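FOR IMMEDIATE RELEASE
Tuesday, July 26, 2022

Gindstead Toy Library to Open Second Location on Protcombe Street

GINDSTEAD – Families on the east side of town will soon be able to borrow puzzles, board games, ride-on toys and building sets close to home. The Gindstead Toy Library opens its second location next month in the former Pandey shoe store on Protcombe Street, and we could not be happier about it!

The new branch will start out with 600 toys and games on the shelves, all of them free to borrow with a household membership. Memberships cost $16 a year and cover everyone living at the same address, grandparents and foster children included. Families who already belong to the original library on Tidach Avenue don't need to do anything. Their cards will work at both places, and a toy borrowed at one branch can be returned at the other.

"People have been asking us for an east side branch for as long as I can remember, and now we have a front door, a big sunny window and a floor you can roll around on," said Celeste Iturra, director of the Gindstead Toy Library. "Kids outgrow things so quickly. A puzzle that was perfect in the spring is too easy by fall, and it can go straight to the next child who is ready for it. I love watching that happen."

The Protcombe Street shelves will be sorted by age, from baby rattles and stacking cups up to strategy games for teens and adults. A separate section holds party kits, with outdoor games, bean bags and a parachute, which may be reserved up to six weeks ahead. Everything else goes out for three weeks and can be renewed once, unless another family is waiting for it.

Missing pieces are part of life with children, and the library doesn't charge for one lost domino or a runaway puzzle piece. Parents are asked to put a note in the bag so the set can be checked before it goes back out. Both branches keep a drawer of spare dice, pawns and timers, and donations to the drawer are always welcome.

The move was paid for with membership fees, a spring rummage sale and gifts from 121 Gindstead households. Much of the shelving came with the store – the old shoe racks are just the right depth for board games – and the low counter where customers used to sit for fittings will be the checkout desk.

There will also be a play corner for children under five, open whenever the branch is open. Caregivers are welcome to stay as long as they like, and there is room by the door to park strollers. The entrance and restroom are both wheelchair accessible.

Evening game nights for adults and older kids, a Tidach Avenue favorite, will come to Protcombe Street in the fall. Bring a snack to share if you can. Beginners are very welcome and there is always somebody glad to explain the rules. In December both branches will hold the yearly toy swap, where families trade toys of their own that are still in good shape. Last year's swap found new homes for 1,000 items, and with two rooms to fill we hope to see even more.

Donations of clean, complete toys and games may be dropped off at Tidach Avenue during opening hours. At this time the library is not able to take stuffed animals, car seats or anything that needs a screen. Wooden train track is especially wanted, as are large-piece puzzles and two-player card games.

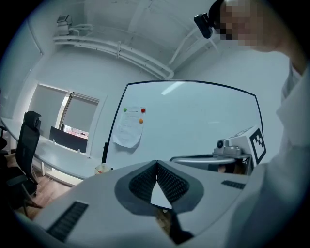 Membership forms are available at the Tidach Avenue desk, and east side families are welcome to sign up there before the new branch opens. Questions from parents, teachers and reporters may be left at the desk for Celeste Iturra.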